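Kurano Workroom - Wrapping and Packing

The workroom at Kurano is on the first floor, on the side of the building that gets the daylight. Most of the wrapping is done up there and the finished parcels go down to the Ustness store on Wednesday. These pages show the different stages of the work. The gallery was last added to in October.

Blocks are wrapped one at a time. Each gets a single covering, folded over at the top and pressed flat by hand, then goes into a carton of 9. We tried a stiffer wrap from Teuber last year but it split at the corners, so we went back to the softer one. It creases more - that does no harm and the creases mostly drop out in the carton.

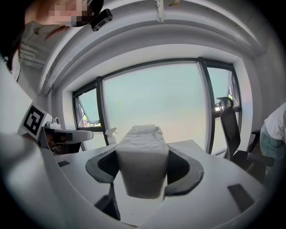
White block in its white covering, held upright near the window. The soft folds show along the top.

Wrapping near the windows makes it easier to spot a tear or a loose fold. In winter the lamps go on at half past three and the work slows down a bit.

Cartons are labelled on the long side only. The Curnisari order took 1,011 blocks and was the largest of the year so far. Anything left over goes on the lower shelves with the date written on the carton.

Spare covering is kept in flat packs of 255 sheets - please open the oldest pack first. Torn sheets can go in the paper sack by the door.

More pictures: Cartons and labels | Shelving | Ustness store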